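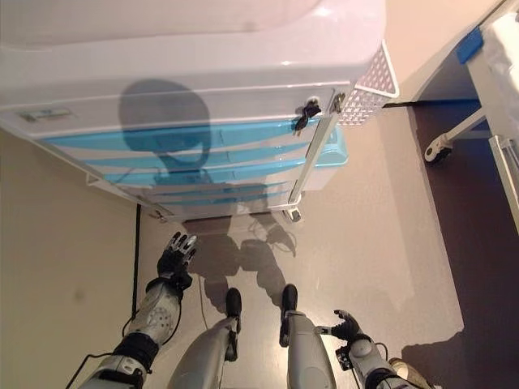 STEINBACH, 22/03/2025 -- Waltraud Hämmerli has heard the promise before: buy a drawer cart on wheels and the clutter will sort itself out. She sells storage furniture at Pilline and doesn't believe it.

"People fill the drawers in 20 minutes and then never open the bottom one again," she said in an interview at the shop. "I've seen it in my own sewing room."

Her colleague Mirjam Marti is kinder to plastic carts. Translucent fronts let you find the scissors, she argued, and a small basket hung on the side catches whatever would end up on top. Hämmerli was unmoved. "It catches receipts. Go look at yours."

Asked about the casters, she shrugged. "How often do you roll it? Twice a year, to vacuum."

Marti said customers do come back pleased. Hämmerli wanted to know how many come back at all.

She does allow that labels help, provided someone changes them when the contents change. Hers still said "buttons" last September, over a drawer of batteries.

Would she buy another cart? "For 30 francs, maybe. I'd empty the old one first."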